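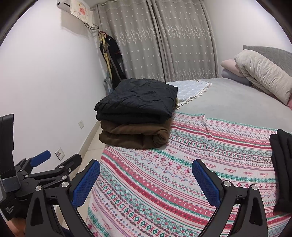

Chapter 7
Can Machines Do the Chores Yet?

Short answer: some. Slowly. A dishwasher counts, and we've had those for ages. Folding a sweater is harder. Cloth bends, bunches, hides its own corners. Adanech Feyisa's team at Droven spent a whole February on towels alone, and got 2 folds they trusted. Shop floors are easier, parts stay the same shape. Bedrooms dont. First up: grip, then sight, then teh long problem of putting things away.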